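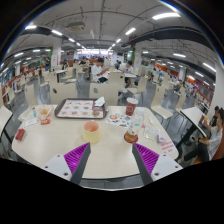

Preguntas frecuentes sobre la recogida de demostraciones en comedores

Esta página reúne las dudas que nos llegan de los nuevos colaboradores de Lellance y de los locales donde grabamos. Última revisión: 24/09/2019.

¿Qué se recoge en este proyecto?
Demostraciones de cómo se recoge una mesa después de comer. Una persona lleva la pinza en la mano y hace la tarea a ritmo normal, y la cámara montada en la herramienta graba el recorrido completo. Con esas grabaciones se entrena el modelo que Ostel prueba después en su brazo.

¿Por qué en un comedor abierto y no en el laboratorio?
En el laboratorio las mesas salían siempre parecidas. En un comedor cada mesa queda de una manera: una bandeja con su papel impreso, una servilleta arrugada, vasos de varios tipos, un envoltorio abierto con comida dentro, sobres pequeños repartidos por la superficie. También cambian la luz, las sillas y la gente de alrededor. El modelo tiene que funcionar con todo eso delante.

¿Hay que ordenar la mesa antes de grabar?
No. Los objetos se dejan donde están. Solo se retiran llaves, teléfonos, carteras y cualquier papel con datos personales.

¿Qué se considera un episodio?
Un episodio empieza con la pinza abierta sobre el borde de la mesa, sin tocar nada, y termina cuando el objeto está en su destino y la pinza ha vuelto a quedar abierta. Un objeto, un episodio. Si se recogen dos seguidos sin volver a la posición inicial, la grabación se descarta.

¿Cuánto dura cada uno?
El límite es de 30 segundos. Lo que pase de ahí se corta y va a una carpeta aparte, que revisa Vikas Bisht.

¿En qué orden se recogen los objetos?
En el que quiera la persona que graba. Pedimos que no sea siempre el mismo. En la primera tanda casi todos empezaban por el vaso más cercano y el modelo aprendió a ir siempre a por él, aunque se le pidiera otra cosa.

¿Cómo se cogen los vasos transparentes?
Por el tercio inferior y cerrando despacio. Si queda líquido, el vaso se mantiene vertical todo el trayecto. Los transparentes son los que más fallan, así que conviene repetirlos desde varios lados de la mesa.

¿Y los vasos de papel?
Igual, con menos presión. Si el vaso se deforma, el episodio vale siempre que no se caiga; se marca con la etiqueta «deformado».

¿Se recogen también los sobres y los envoltorios?
Sí. Los sobres planos se arrastran hasta el borde y se cogen desde ahí. Los envoltorios abiertos con comida se cogen por la parte vacía. Si se derrama algo, se termina el episodio y se marca «derrame» – no se borra.

¿Qué se hace si un intento falla?
Se deja grabado y se vuelve a intentar dentro del mismo episodio, hasta dos veces más. Las correcciones sirven para entrenar. Lo que no sirve es parar, mirar la pantalla y seguir.

¿Aparece gente en las grabaciones?
Sí, al fondo y en las mesas vecinas. Las caras se difuminan antes de que los archivos salgan de nuestro servidor. Quien no quiera aparecer puede decirlo allí mismo o escribir después a Jolanta Kalinowski, con el nombre del local y la hora, y se elimina el tramo.

¿Se graba sonido?
No. El micrófono está desactivado.

¿Hay que limpiar la pinza?
Después de cada mesa, con un paño húmedo. Las puntas de los dedos acumulan grasa y entonces los objetos resbalan. Si una punta está gastada, se cambia por una de las de repuesto y se anota en la hoja del equipo.

¿Cuánto se ha recogido hasta ahora?
3,902 episodios válidos, grabados en 67 mesas distintas. Otros 39 están pendientes de una segunda revisión por problemas de sincronización.

¿Quién etiqueta los episodios?
Tươi Tô y Sơn Hoàng, con la herramienta Jareck. Cada episodio lleva el tipo de objeto, el resultado y, si hace falta, una nota breve. Quien graba no etiqueta sus propios episodios.

¿Se pueden usar los datos fuera del proyecto?
De momento, no. La intención es publicar una parte en noviembre, una vez terminado el difuminado. Las condiciones de uso se colgarán en esta misma página.

Mi local quiere participar. ¿Qué hace falta?
Un permiso firmado por el responsable, un enchufe cerca y avisar al personal de sala. Las sesiones se hacen fuera de la hora punta y no hay que cerrar ninguna zona. Las fechas las lleva Ngọc Lâm.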